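more carefully in the wetter hollows, where wood anemone and wild garlic grow side by side. We were delighted to record 1569 flowering stems in the Hilov plots alone, 90 of them under the oldest hornbeams! 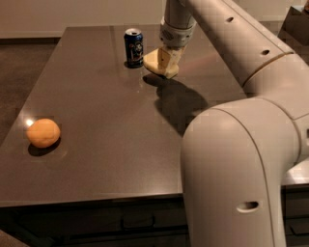
3.2 Spring light and flowering time

Light under the trees was measured at noon through April, at Hilov and at Bradis. Flowering at Bradis began 11 days later, a lovely clear difference, and it held in both plots on the north slope (see Lapiņa for similar woods).
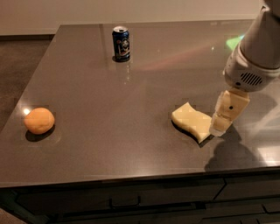

Figure 2. Polished, faintly speckled countertop with dark cabinets below.

The later plots also kept their colour longest.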